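Table Layouts: Tape Grids and Block Sets
Tondalari Workshop – Gallery

Work tables at Tondalari are marked out with colored tape before sorting and placing tasks. The tape divides the top into cells, and each cell has a use: parking a bin, holding a single block, or staying clear. This page shows one layout in two views, with notes on the covering, the tape and the blocks. The layout is called Iltus in our table list. An older layout, Jisberg, is on a separate page and used three bins in place of one.

Dimensions are in millimeters unless stated otherwise. They refer to the layout plan, and small differences on the table are normal.

Layout data
Plan length: 2,000
Cell width, center column: 407
Paper weight: 80 grams per square meter
Overlap at paper joints: 60
Tape color: blue
Lines: two across, two lengthwise

1. Grid with bin and blocks
Brown kraft paper, blue tape. The pink bin stands in the upper-left cell at the far end, with a light blue block and a bright green block inside. A purple block stands on end in the center cell, close to the lower cross line.

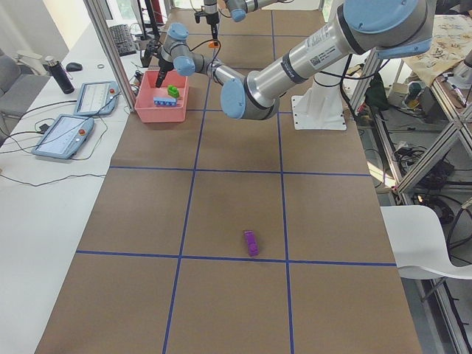

A comment on the earlier version of this page, signed only "Tennant," asked for the blocks to be laid flat at the start of every run. A block on end has a small footprint, the comment went on, and a light knock to the table puts it on its side. Tennant also suggested a pencil outline on the paper for each start position, so that a fallen block can be put back without measuring.

The outline has been added to the setup sheet as an option. Flat starts have not been adopted. The sheet lists both flat and upright positions, and the person setting the table writes down which one is used. If a block falls before the run begins, it goes back to the listed position. If it falls during the run, it stays where it is and the fall is entered in the log.

Notes on the covering
The paper is pulled from the roll along the length of the table and fixed under the edge, never on top. Fixing it on top leaves a second set of tape lines that can be confused with the grid. Joints run across the table and should fall under a grid line where the plan permits it. A joint in the middle of a cell leaves a low step that can catch the edge of a bin.

Creases are pressed out with the flat of the hand before any tape goes down. Paper that has been stored folded is kept for packing. Brown was chosen over white for its lower glare under the ceiling lights, and the lighter block colors are easier to tell apart on it.

Notes on the blocks and bins
Blocks are the ordinary studded toy type. They are wiped with a damp cloth and dried before being returned to the drawer. Studs that have been chewed, scratched or flattened are a reason to discard the block.

Bins should have an open top and be light enough to lift with one hand. Flared sides are preferred – a block dropped near the rim tends to slide inward. The bin is placed by eye inside its cell with a gap on all sides. It should not stand on the tape, as the edges lift when the bin is dragged.

2. Tape crossing
Close view of two blue strips crossing, with nothing else on the surface. The overlap reads as a small square, slightly darker than the single strips, and its edges are a little irregular. The strips meet at close to a right angle.

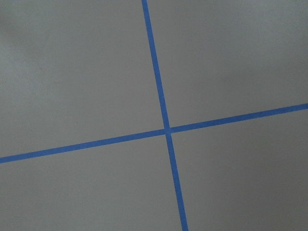

Laying the lines
The lengthwise lines go down first. Mark both ends from the table edge, unroll the tape above the surface, and lower it onto the marks under light tension. Tape that is stretched hard will pull back over a few hours and shorten the line. Press from the middle toward the ends.

The cross lines are laid over the lengthwise lines in one piece. Cutting the tape at each crossing gives a flatter result but takes longer, and the cut ends are the first part to curl. For Iltus the tape is left whole.

Check each crossing with a square. The tolerance on the plan is generous, since cells are used as areas and not as exact positions. Where exact positions are required, use pencil marks and measure them from the near edge of the table.

Replacing tape
Single strips can be replaced without changing the paper if they are lifted slowly at a low angle. The surface of the paper may still tear. A small tear under the new strip can be ignored. A tear that reaches into a cell means a new sheet, and the grid is laid again from the start.

Old tape goes in the general waste. Clean paper offcuts go on the shelf below the roll.

Related pages
Jisberg layout – three bins, lengthwise lines only
Setup sheet, Iltus layout
Block drawer list by color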